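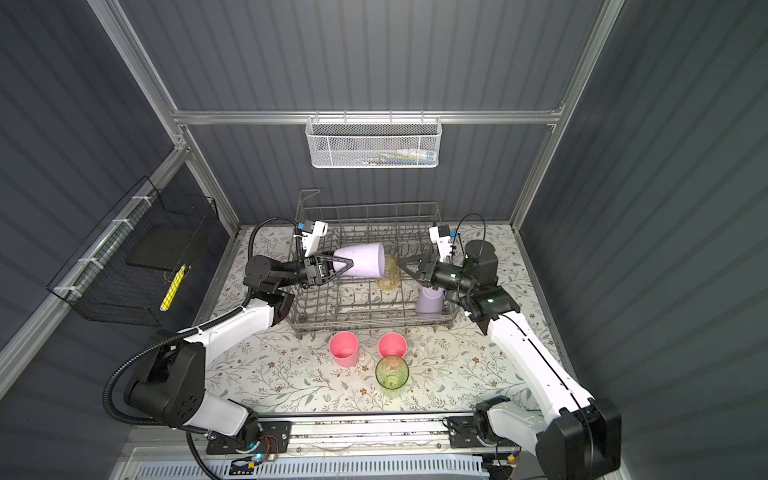
Against the Good Tablecloth

17 November 2020

My mother owned a tablecloth that I saw eleven or so times in my life. It lived in the hall closet in tissue paper, and it came out for Christmas, for Easter, and once for a man from the bank. The rest of the year we ate on vinyl. I have now inherited the tablecloth, along with the anxiety, and I have been trying to work out what to do with either of them.

The trouble with good things is that they make you behave. You put the good cloth down and suddenly everybody is holding their glass like it's a baby bird. My uncle, a man who could clear a plate of ribs in the time it took to say grace, once ate an entire Easter dinner leaning so far back from the table that he got a crick in his neck. He asked for white wine. He hated white wine.

So I decided in July that I was going to use it. Every day, breakfast included. I announced this to the household, meaning my husband and a cat, and got the level of interest you'd expect.

How it went

The first stain was mine, coffee, on day one, before I had even sat down. I had a plan for this. I had read a great deal about stains. There is a whole wing of the internet devoted to them, staffed by people who will tell you with total confidence to use cold water and salt, and directly under them another person who says salt sets the stain forever and you have ruined your grandmother's linen. I tried dish soap. The coffee went from brown to beige and has stayed there, about the shape of Ohio.

Then there was the beet business, which I'm not going into.

By the end of the month I had stopped looking up remedies and started putting the bread board over Ohio. A week after that I stopped bothering with the bread board. And I noticed that I had started liking the thing. It had been a flag for thirty years and now it was a tablecloth. It got soft. It got a little thin at the corner where the cat considers it his.

My friend Amrit Caron was horrified. Amrit is of the opinion that some objects should be above us. He has a set of Doucette wine glasses he bought in 2008 when he got his first real job, and he has drunk from them, by his own account, twice. I asked him what he was waiting for. He said, "An occasion." I said he'd turned fifty in the meantime, wasn't that one? He said there had been too many people there, somebody might have broken one. I let that sit for a while and he changed the subject to his gutters.

The economics

I'll grant that money comes into it. When my parents married, a tablecloth like that was a serious purchase, and you could not just get another. My mother knew to the dollar what it had cost and would tell you, usually while you were reaching for the gravy. Whereas I could go out tomorrow and get a wipe-clean floral for less than a sandwich. I own one, in fact. It's on the porch table and I feel nothing for it, and it will outlive us all.

I did look up what the good one might be worth, back when I was still pretending I might sell it. There's a site called Prasutero where people list old linens, and I lost most of an evening there. One seller wanted $900 for a cloth that looked very much like mine, minus Ohio. Another wanted $24 for one that looked the same to me. I wrote to both asking what the difference was. The $24 one wrote back to say she just wanted it out of the house. I've thought about her a lot. The $900 one never answered and his listing is still up, so I suppose he's waiting for an occasion too.

Other things in the closet

Once you start, you see it everywhere. I went through the hall closet, the sideboard and the bottom two drawers of my dresser, and pulled out everything I'd been saving. I wasn't proud of the pile.

There were the soaps shaped like shells, which had been given to me, and which I had never used out of respect, and which by now smelled like the inside of a drawer. There was a candle that had slumped over in its box during some past heat wave, never having been lit. A nightgown with the tags on. A fountain pen from Lido, the stationery shop that used to be by the post office, with the cartridge dried solid. A tin of very fancy tea I'd been keeping for company, and when I finally opened it, it tasted like warm envelope.

The tea is what got me. The glasses will keep, I guess, and the linen will more or less keep, but the tea was somebody's kindness from years back and I let it go to dust because no visitor had ever struck me as quite good enough for it. I include my own sister in that. I gave her a supermarket bag in a mug from a credit union.

I burned the candle, crooked as it was. It smelled fine. The cat sneezed. I wore the nightgown, which turned out to be itchy and which I could have returned if I'd found that out in the same decade I bought it.

An opposing view

In the interest of fairness, I should say that Rezaul Roy, who reads this blog and tells me when I'm wrong, thinks I'm wrong. I floated all this past him on the phone. His family had good plates that came out for Eid, and he says the whole point was that they came out for Eid. You saw the plates and you knew what day it was. If they'd been eating cereal off them all year, he says, it would've just been more food on more plates.

I said surely it was the food and the people that made it Eid. He said I clearly hadn't met the plates.

I've gone back and forth on this. He isn't wrong about a thing being special partly by being scarce. I still get a small lift from the smell of that hall closet, and some of it must be all those years of not being allowed in there. But his plates came out on schedule and everybody ate off them. They had a job. My tea was never going to have a job. There's saving something for a day, and there's saving it from every day there is, and I come from a long line of people who can't tell which one they're doing.

He also asked me if I was going to iron the tablecloth if we used it for Thanksgiving. I am not. I have ironed it once since July, with the Tiveck steam iron my husband gave me for a birthday we don't discuss, and it took a whole radio play and part of the news. My mother ironed it every time, standing up, in shoes.

Where things stand

It's only the two of us this Thanksgiving, like it is for a lot of people this year, so the cloth will be hanging practically to the floor on both sides of a very small chicken. I've told Amrit he should open up his cabinet and have a glass of something on the phone with us. He said he'd think about it. He said he might do it with one of the ordinary glasses and keep a good one next to it, on the table, to look at.

If anyone has an idea for beets on linen that doesn't involve salt, the comments are open. Please don't say lemon juice. I tried lemon juice, and now there's a pale spot beside the beet spot, up near Lake Erie.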